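4.2 Do letters of recommendation predict first-year grades?

Admissions offices often defend recommendation letters on the grounds that they capture what transcripts miss. We are not convinced. Mogensen and Bhat reported a modest link between letter ratings and first-year grades in two master's programs, but the raters in that study had already seen the applicants' transcripts. A rater who knows the grades will read "solid" and "outstanding" in their light.

To check this, we had 1176 letters from the Skorinberg applicant pool scored again by 11 readers who were given the letters alone. Names, grades and test scores were removed. The link with first-year grades shrank to a level we could not tell apart from zero.

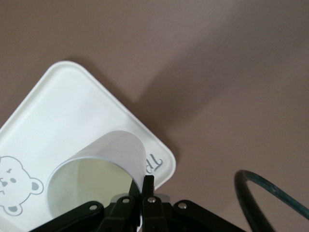 Figure 3. Light-colored plastic tray on a tabletop.

Vestergaard has argued that blind scoring is unfair to the letters, as no real committee works this way. The point is reasonable, but it concedes a good deal. If a letter helps only when read next to the transcript, its separate weight in the admissions formula needs a separate defense, and we have not found one. Nor did longer letters do better. Those of more than 3000 characters were rated higher by our readers, yet the students they described earned much the same grades as everyone else.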